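Iltari
Início | Serviços | Quem somos | Contactos

Quem somos

A Iltari presta serviços de caracterização de resíduos de embalagem a cantinas, escolas e edifícios de escritórios. O trabalho consiste em recolher o que fica nas mesas e nos contentores, separar por material, pesar e entregar ao cliente um relatório por ponto de recolha.

A empresa foi constituída por Şengül Gezer, responsável pelo método de amostragem, e Muammer Keskin, responsável pelas operações. A equipa tem 14 pessoas e acompanha 23 locais com contrato regular. No último exercício foram processadas 754 amostras.

Método

Cada amostra é aberta sobre uma mesa de superfície clara e lisa, que facilita a identificação de películas transparentes e fragmentos pequenos. Os artigos são classificados em quatro grupos: garrafas e frascos, películas e invólucros, papel e cartão, indiferenciado. As garrafas de plástico são registadas com indicação da presença ou ausência de tampa. Os invólucros amarrotados são abertos antes da pesagem; quando conservam parte do rótulo, este é anotado na ficha.

Artigos compostos por mais de um material são atribuídos ao grupo do material predominante em massa. Em caso de dúvida, a classificação é confirmada por um segundo operador.

Instalações

As triagens decorrem em 2 salas, ambas no edifício Kesum. A sala maior recebe as amostras de cantina; a outra está reservada a escritórios e a ensaios de repetibilidade. As fichas são mantidas na aplicação Trastum, a que os clientes têm acesso de leitura.

Visitas

As visitas técnicas realizam-se à segunda-feira, mediante marcação através da página de contactos.

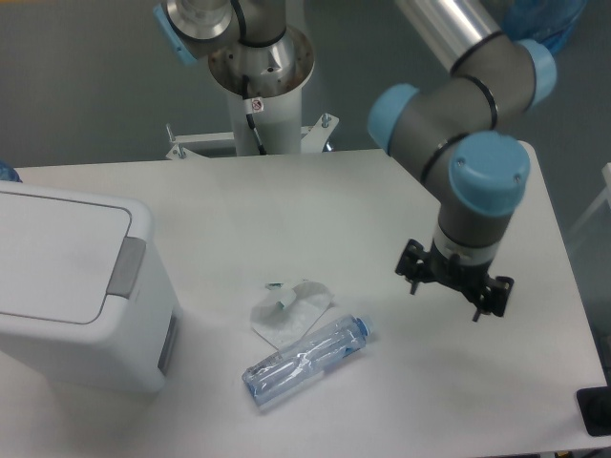
Garrafa de plástico com tampa azul-clara e invólucro amarrotado sobre mesa branca.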